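Teaching by hand, week two

So I've been at it again with the hand-held gripper, moving dishes about so the robot can learn from me.
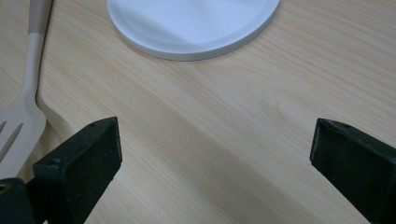

My goal is 200 good demos before April, and as of last night I have 17 I'd keep. Plates are hard! You want to come in slow and low, and I keep rushing the last bit like I'm clearing up after dinner. The spatula is easier, though I grab it a different way every time and I'm not sure if that helps or hurts.

I tried the remote control setup at Rustad first and hated it – up to 100 tries for one clean pickup, and a sore thumb. With the gripper I just do the thing.

Next up is a longer session, same table, more plates. I also want to try bowls, if my wrist holds out.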